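Skoltville Outdoor Centre

Skoltville Outdoor Centre is a residential activity centre for school groups, on the edge of the village of Skoltville. It takes children in the last years of primary school and the first years of secondary school, mostly for stays of two nights. The centre is run by the Dralden Trust, which also owns the woodland to the north of the main house.

History

The main house was built as a farmhouse and was later used as a youth hostel. The hostel closed when its lease ran out, and the building stood empty until the trust bought it together with the yard, two barns and the lower field. Vittoria Caputo, a former geography teacher, was appointed the first warden. She drew up the early programme of walks, map reading and stream study, and many of the routes she marked out are still used.

The larger barn was turned into a dormitory block and the smaller one into a drying room and boot store. Climbing was added once the trust had raised the money for an outdoor wall. Caputo was followed as warden by Gitau Swai, who brought in the night walk and the raft-building session.

Buildings and grounds

The main house contains the kitchen, the dining hall, a staff flat and a quiet room used for letter writing. Dormitories are in the larger barn, with visiting teachers sleeping at either end of each corridor. The lower field holds the climbing wall, the low ropes course and a fire circle. Canoeing takes place on Losano Water, a former gravel pit reached by a footpath of 700 metres from the back gate.
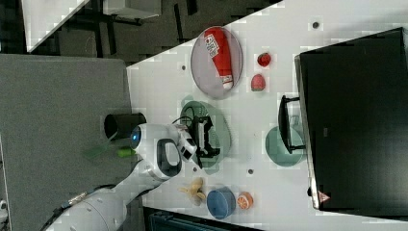
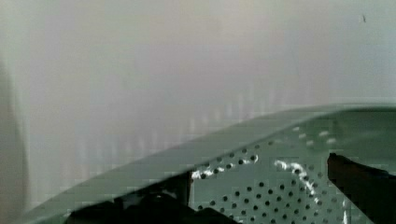
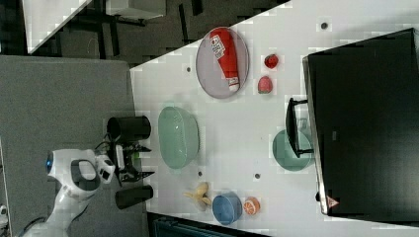
The woodland is used for shelter building and orienteering. It has two permanent courses, the shorter of which can be finished by most groups in under an hour. A hard path runs through part of the wood and is suitable for wheelchairs.

Activities

A usual stay begins with a tour of the grounds and a short walk after lunch. Groups are then split into teams, which move round the same set of activities in a different order. The main sessions are climbing, canoeing, low ropes, orienteering and shelter building. Evenings are given over to the night walk, a campfire or a quiz, depending on the weather and the wishes of the school.

The Cocco, a muddy obstacle course along the bottom hedge, is named after a pony that once grazed there. It is normally left until the last full day, and schools are asked to pack a set of old clothes for it.

Visitors

Most schools come between Easter and the end of the autumn half term, with June the busiest month. The centre receives almost 1000 children in a full year. Weekend places are offered to youth clubs when there is no school booking.

School stays were stopped in spring 2020. A notice to schools dated Aug 5, 2020 said that bookings already paid for could be moved to a later year without charge. Day visits returned first, with groups kept outdoors and bringing their own packed lunches, and overnight stays followed later.

Access

The centre lies at the end of a single-track lane. Coaches cannot turn in the yard and set down at the lay-by near the village hall, from where groups walk in while their bags are taken up by van.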